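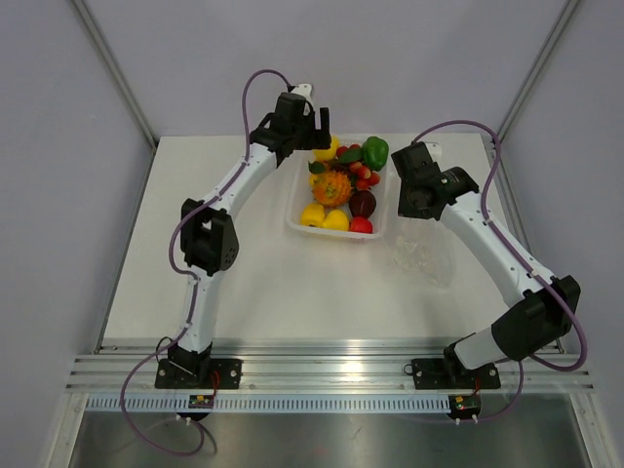
Linevberg portable duct and vent vacuum: review

Print this page | E-mail this page

The Linevberg is a canister vacuum sold for cleaning warm-air ducts at home. It comes with a flexible hose, a rotating brush head that runs off a cordless drill, and 19 push-fit rods. Hudlow supplied the one tested, at a price of £481. Bags and filters are extra.

Setting up

The rods clip together with a spring button. The buttons are stiff when new and two of them needed a screwdriver to release. The hose collar fits a standard round outlet. Rectangular floor grilles need the adaptor plate, which has a foam seal on one face only and has to be held down by hand while the motor is running.

In use

Testing was done on a bungalow with a single trunk run under the floor and 5 branches. The straight branches were simple enough. The brush passed one bend without trouble but stalled at the second on the longest branch, and the drill clutch had to be turned down to stop the rods unclipping. Run the drill clockwise only. Anticlockwise rotation loosens the brush head, and the manual mentions this on its last page.

Suction at the far end of the hose is adequate for lint and fine dust. Plaster lumps left by builders stayed where they were and had to be lifted out at the grille.
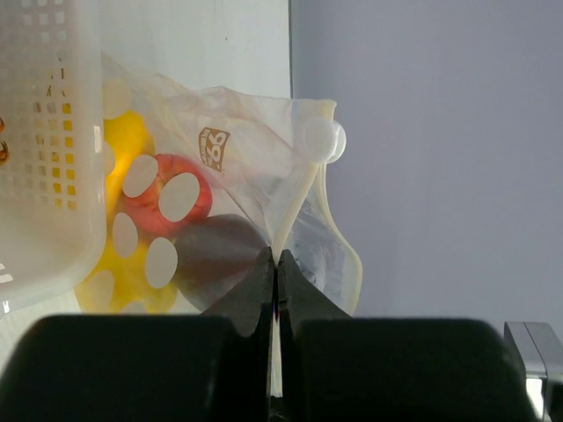 Clear plastic bag, gathered and pinched at the edge.

Filter and bags

The main filter slides out from the side and taps clean. The dust bag has a card collar that tears if pulled at an angle. The Morrison machine uses a rubber collar, a better arrangement, though its hose is shorter.

Noise and storage

Loud on the high setting; ear defenders are advisable. The rods have no case. The Cumine kit includes one and costs less, but its brush is not driven.

Verdict

Suitable for straight runs and yearly upkeep. Ducts with several tight bends still need a contractor.

Print this page | E-mail this page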